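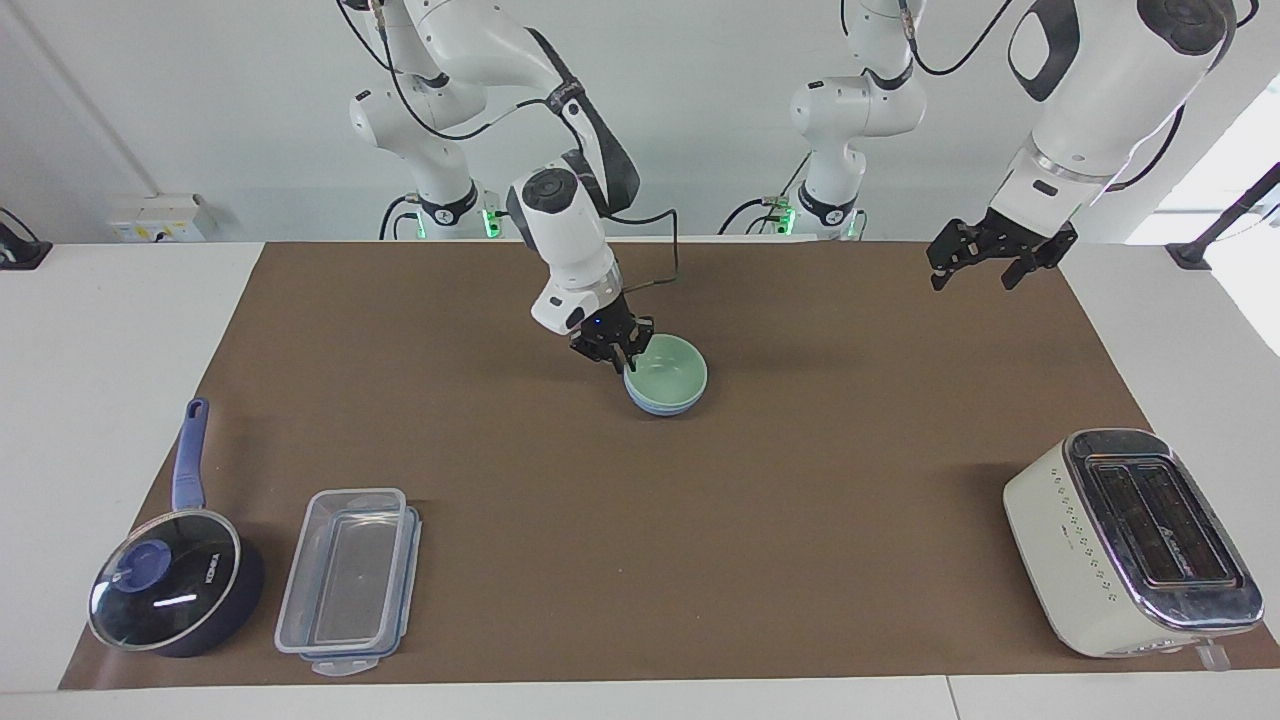 How should bowls of similar size be stored in a small kitchen? Nested in pairs, with lidded pans kept separately at the front of the shelf.

Home News Products Press

Last updated: January 1, 2026
Reading time: 1 minute

Corken publishes storage guide for compact kitchens

Corken has released a guide to storing bowls, saucepans and food containers in rented flats. It covers 72 common items and gives a stacking order for each. Layouts were checked in 141 homes – mostly single-wall kitchens. Glass lids stay on their pans.

"Shelf depth is the usual limit," said Bujar Perić, who edited the guide.

Printed copies are limited to 500. A second part, on drawers, is due in April.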